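Two Arms, One Table: The Fall Build at Roltholm

Friday, October 25, 2024 | By Khrystyna Nazarenko
5 min read

The two-arm table has moved from the planning sheet to the middle of the shop. Members who were at the last open evening will have seen the first arm bolted down and the second still in its crate. Both are now mounted and powered, and the work has shifted to wiring, lid handling, and getting the two controllers to agree on the time.

The project name is Clurkum. It started as a request from the ceramics group, who wanted help opening and closing glaze tubs without standing over them all afternoon. That job is still on the list, but the build has grown into a general bench for anyone in the shop who wants to learn how to program an arm. Glaze tubs will come later. For now we are working with light, empty containers that can be dropped without making a mess.

Most of October went to the table itself. The old top flexed when an arm stopped suddenly, and the flex showed up as a small wobble at the gripper. We added two cross braces underneath and moved the feet in from the corners. The wobble is much smaller. It has not gone away, and anyone writing a routine should leave a short pause after a fast move before closing the fingers.

The second item was power. We had been running everything from one outlet strip, and it tripped twice in the same evening. The arms are now on separate circuits. Please do not plug the shop vacuum into either one. The vacuum has its own outlet by the door, and the cord reaches.

Lids have taken more time than anyone planned. A lid that lifts straight up is easy enough if the gripper comes down square to it. If it comes down a few degrees off, one finger touches first and pushes the container over. We tried solving this in software by searching for the edge, and it was slow. The current method is simpler. The arm stops 20 millimeters above the lid, checks its angle, corrects if it has to, and goes down the rest of the way at quarter speed. In the last set of trials it got the lid off 13 times out of 14. The one miss was a container that had been set down outside the taught area.

Bansal, the small control program that most of the group uses, now has this move saved as a routine. Load it, teach the lid height, and set the grip force. Start with the force low. The fingertip pads are soft and they wear through quickly when people turn the force up to fix an alignment problem. We have one spare set left and another on order.

A second routine, for putting the lid back, is about half done. Coming down on a rim is harder than lifting from one, and small errors add up over the course of a cycle. If you have experience with force feedback and would like to take this on, talk to Khrystyna at the bench.

The cable situation needs work. The power and data lines should run in separate trays along the edge of the table, with a loop of slack at each base so the first joint can turn through its full range. The trays are cut and waiting for brackets. Until they are up, check the slack by hand before you run any routine that turns the base more than a quarter turn. Label both ends of anything you add. Unlabeled adapters will be put in the gray drawer, and you can claim them there.

We also need a better way to share the bench. Some members have been leaving programs paused overnight, which keeps the brakes on one arm and blocks the other from starting. When you are done, bring both arms to the rest position, stop the program, and switch off at the controllers. The sign-up sheet is on the cabinet next to the drill press. Sessions are two hours. If the slot after yours is open, you may stay. 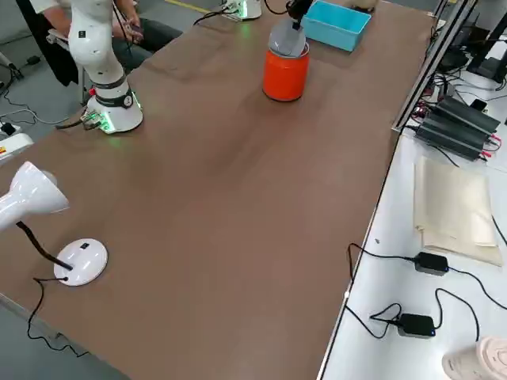 Do I need to know how to code before I sign up for a session?

Most people start without any. The first session covers moving an arm by hand, saving positions, and playing them back in order, and that is enough to build a simple pick-and-place routine. Code comes in when you want the arm to make a decision, such as skipping a spot where no container is waiting. There is a short printed guide on the shelf, and a longer one on the shop computer.

The next steps are the brackets, the lid replacement routine, and a proper guard along the side where people walk past. Trulvoska was the working name on the first set of guard drawings; those are out of date, so please use the ones marked with the Clurkum name. The guard will be made in the metal area, and we will need two people who are signed off on the saw.

The budget for the rest of the build is 200 dollars. Brackets and fingertip pads come out of that, and so does the second emergency stop button. If you have button housings or unused lengths of cable tray at home, please bring them in before we order more. Leave them on the shelf under the window with your name on a piece of tape.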